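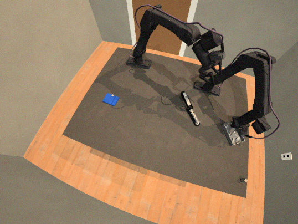
Attachment 1 -- sim render, two-arm scene, default lights

Ticket 2369
Project: Trikari (two-arm simulation benchmark)
Component: Onder scene renderer / evaluation scripts
Opened by: Natalina Carbone
Assigned to: Blair Morrison
Status: Closed, fixed in branch
Priority: Medium

Summary
Policy success in simulation does not repeat between machines. Same checkpoint, same seeds, same scene file. On Castillo we get 20 successes out of 26 seeds. On Dolleo we get 11 out of 26. The method section of the draft says the evaluation is deterministic given the seed, so we can't report either number until this is sorted.

Steps to reproduce
Check out the evaluation branch on both machines.
Load the two-arm scene with the blue square on the mat.
Run the seed list with the April checkpoint.
Compare the per-seed results files.

Expected: identical files.
Got: the files agree for the first few seeds and then drift apart.

Comment, Natalina Carbone
I have checked the obvious things. The checkpoint hash is the same on both. The scene file is the same. Physics step and control rate are the same. I replayed recorded joint commands from Castillo on Dolleo with the policy switched off and the joint positions matched to the last digit for all 654 steps. So I don't think it is the physics.

Comment, Blair Morrison
Agreed, that rules out the solver for the arms. It doesn't rule out the objects, because the replay only logs joints. Can you log object poses as well and run it again? Please also save the rendered views from the first step of each episode, before any action is sent.

Comment, Natalina Carbone
Done. Object poses match too. The first-step renders do not. The difference is small, and I couldn't see it by eye until I subtracted one from the other. It is all in the shadows on the mat. Walls, door and floor planks cancel out completely. 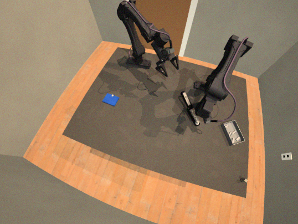

Could the shadow difference be big enough to change what the policy does?
It could, since the policy takes pixels as input and a slightly different first action leads to a different second view, so small errors grow over an episode.

Comment, Blair Morrison
Found something. The soft shadows are sampled, and the sampler takes its own seed. Our script seeds the physics and the policy but never passes a seed to the renderer, which then falls back to a value taken from the process. On Castillo the jobs are started from a wrapper that happens to fix that value. On Dolleo they are not. That would explain why Castillo agrees with itself from run to run and Dolleo doesn't.

Comment, Natalina Carbone
Confirmed on my side. Ran Dolleo against Dolleo twice and the two results files differ. I should have tried that first -- I had only ever compared across machines.

Comment, Blair Morrison
Fix pushed. The renderer seed is now derived from the episode seed, and the script stops with an error if it is missing. I also added a check that hashes the first render of each episode and writes the hash to the results file.

Comment, Natalina Carbone
Pulled the fix and reran. The results files are now identical on both machines. Success is 17 out of 26 on both. The old Castillo figure was one draw of the shadow noise and not a very typical one.

For the paper I would like to do two things. First, replace the old figure everywhere, including the table in the appendix. Second, rerun the whole seed list under several renderer seeds and report the spread. The policy seems more sensitive to shadows than we assumed and readers should be told.

Comment, Blair Morrison
Fine with both. Please put the spread in the main table. I'd also drop the word "deterministic" from the method section and say which seeds are fixed. Reruns can go on Dolleo overnight, nearly all of it is free after 18:00.

Resolution
Renderer seed now set per episode. First-render hash added to results files. Results produced before this fix are not to be compared with new ones. Follow-up ticket opened for the shadow sensitivity runs, assigned to Natalina Carbone.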